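4.2 The open afternoon at Rimirau

We had planned the public demonstration as a small thing, a table and two screens in the lobby of the Rimirau building, with a sign-up sheet for anyone who wanted a turn. In June the building opens its doors for an afternoon anyway, so we figured we would get a handful of curious people and a few notes for the discussion section. We ended up with 507 turns logged and a lot more to say than fits here, so I'm going to stick to what bears on the question from Section 2, namely how people who have never worked with a manipulator judge whether it is about to do what they want.

The setup was the simulated one. Visitors worked with the Sistura scenes we use for development, shown on the left screen, and the right screen held the planner's state in plain words ("moving to box", "waiting for you"). I'd wanted to leave the words off, to be honest about how hard the motion is to read by itself, and I lost that argument to Elis Ruddock, who was right. Without the words, the first few visitors in our dry run just stood there politely.

Each turn lasted 40 seconds. The visitor picked a target, watched the arm start its approach, and pressed a big key the moment they felt sure which object it was headed for. That's the whole task! We kept it short so that kids could play and so that the line kept moving, and the line did keep moving, apart from one stretch in the middle of the afternoon when the right screen went to sleep and I had to crawl under the table to find the cable.

We used 20 scenes, drawn from the set we call Dalgleish, all of them furnished rooms and none of them laboratory benches. Figure 7 is one of them. The Dalgleish rooms have a table with everyday things on it, including two light green boxes at different depths, and that pairing is what I care about most. When the arm reaches up and over before coming down, a near box and a far box look equally likely for quite a while, and the visitor has to commit from the shape of the reach. Add a plant on a stand close to where the gripper is hanging and people begin to guess that the plant is the target, even when they have been told in so many words that it never is.

I should say something about how folks behaved, because the logs don't show it. Adults pressed late. They waited for the fingers to be nearly above the thing, and then they pressed and looked over at us for approval. Children pressed early, got it wrong, laughed, and wanted to go again – several of them got quite good by their fourth or fifth try. We allowed repeat turns and marked them as such, and the repeat turns are left out of the main analysis in Section 5. A few visitors talked to the arm. One man told it "no, the other one" for the whole turn and then pressed the key at exactly the right moment, which I can't score in any sensible way.

The thing I didn't expect was how much people cared about the furniture. We got asked who lived there. We got asked why there was a laptop on the table if the arm was the one doing the work, and whether the arm would bump the chairs. For a lot of our visitors the room came first and the robot was a guest in it, and I think this shaped what they took to be a likely goal. Somebody who sees a home looks for a chore. Our earlier participants, mostly students in the Murine study, saw a workspace and looked for a pick.

We changed one setting partway through. The approach speed was at 200 millimeters per second for the first hour, and older visitors told us it felt rushed, so we slowed it down and kept the two blocks apart in the data. I would not do this in a controlled experiment. At an open afternoon, with people standing in line with their grandparents, it seemed like the decent thing to do, and the comparison between blocks came out useful enough that we report it in Section 5.3 with the obvious warning attached.

Figure 7. A scene from the Dalgleish set, with the arm reaching over the table and two green boxes at different depths.

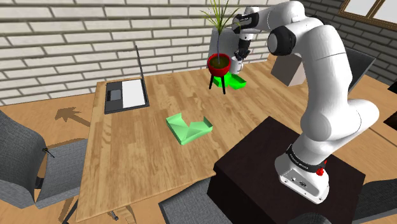
Ruddock, reading a draft of this section, wanted it on record that the late presses should not be taken as caution: "Plenty of those adults told me they knew early on. They just didn't want to be wrong in front of their kids, and your key can't tell those two things apart."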